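The Long Way Round to Ditby

I first heard Eun-ji Noh sing in a room above a carpet shop in Dalbridge, with 46 people on folding chairs and a radiator that clanked all through the slow numbers. She had an old guitar, a borrowed microphone and a song about missing the last bus that made the woman next to me get her hankie out. I bought the CD on the way down the stairs and played it until my car refused to give it back.

That was three records ago. The new one is called Drotach (say it however you like, she says, everyone else does) and it's easily the best thing she's done. 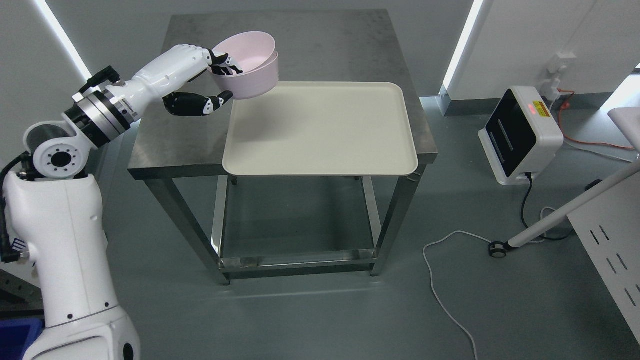

She made it in Ditby over one wet March, with Janevski producing and playing most of the bass. If you only know his louder work, you'll be surprised how much space he leaves. On the opening track there's nothing but voice and one low piano note for nearly a minute, and I held my breath for the whole of it — daft, I know, on a sofa with a mug of tea!

"He kept taking things away," she told me. "I'd come back from lunch and the drums would be gone. I sulked for a day, then I listened to it and stopped sulking."

The words are plainer too. She used to hide behind weather and birds (I loved the birds, mind you), but now she sings about rent, her dad's knees, a row in a car park. The title song is the one I'd play to a stranger first, though the fiddle on the last track runs it close.

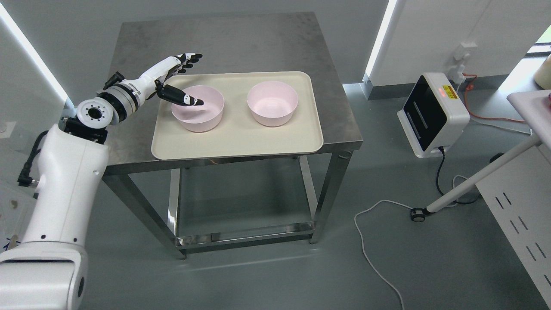 The first pressing was 3000 copies on vinyl, and hers is the only record I've bought this year for the sleeve as well as the songs. It's a soft, washed-out sort of pink all over, with her name very small in one corner. If you want the shade, look at the pink bowl by the robot hand's thumb and you're close enough. Mine already has a tea ring on it.

She's back in Dalbridge on May 5, 2018, in a proper hall this time, with Janevski on bass and a fiddle player she's promised to let loose. I've got my ticket and I'm taking my sister, who claims not to like folk music and has now borrowed my copy twice.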